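Shared 7 times | 2 comments

Workshop notebook, May, mid-afternoon

Washbasin corner. Sutrisno asked me to write down what we decided about the vanity before we decide it again.

The basin stays where it is. I measured the cabinet twice and got two different widths, both of which I have written on the inside cover in pencil so that future generations can choose. The finish is the orange-brown one from Stuvano. On the order sheet it had a much grander name and looked a good deal less orange.

The open front is the bit we keep arguing over. Sutrisno wants doors. I say that the moment you put doors on a cabinet under a sink it becomes a place where things go to be forgotten, and I cite as evidence every sink I have ever owned. The Bellamy unit had doors, and when we cleared it out in the winter we found a bag of grout that had set in the shape of the bag. We kept it as a doorstop. It is a very good doorstop.

So for now: open shelf, cup on the shelf, soap dish up top on the rim. Job for today was the cup. It has to live somewhere you can reach sitting down, because half the people who try the corner will be sitting down. Lift it out, put it back, see if your knuckles hit the frame. I did the low position.

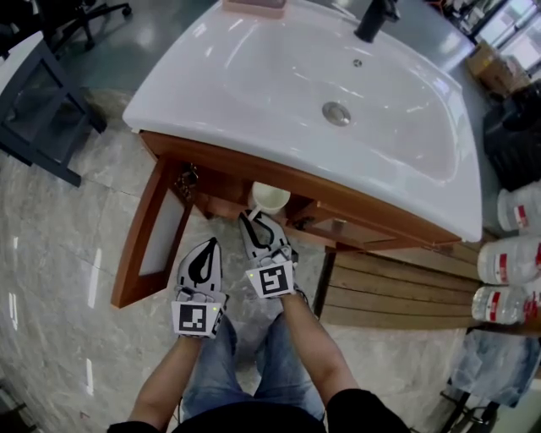
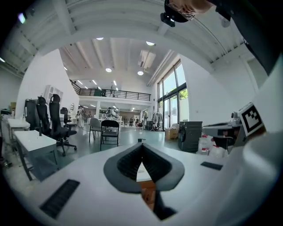 Notes from the session, in no order I would defend:

- Shelf height is fine from a low seat. From standing it's a bow. If you are over six feet it's a full curtsy.

- Keep the cup near the middle. Far left and you're fishing around behind the side panel.

- The pink soap dish is nobody's first choice. The green one from Odano is on back order and I have stopped asking.

- Glossy tile was a mistake, and I would like it recorded that I voted for matte. Every footprint shows. I mopped at lunch and it looked mopped until I walked away from it.

- The slatted platform wants felt pads before it gets dragged anywhere. Drasport sells them in packs of 50 or packs of 100. We need 7. I have ordered 50 and will be leaving felt pads to my heirs.

Cost so far for the corner is 1,107, which covers the basin, cabinet, faucet and tile but leaves out my time, as usual. Sutrisno says the faucet was the extravagance. The faucet is black and I like it, and it hasn't dripped on me yet.

Still to do: wipe down the inside of the cabinet, find the small screws for the hinge side (last seen in a coffee mug, which has since been washed by someone helpful), and settle the door question. My proposal is that we leave it open for a month and see what collects in there. Sutrisno's proposal is doors.

Added later, 5:40. He has taped a piece of cardboard across the front to show me what a door would look like. It looks like cardboard. I've left it up so he can see it in the morning light, and I've moved the cup to the windowsill in the meantime.

2 comments | Share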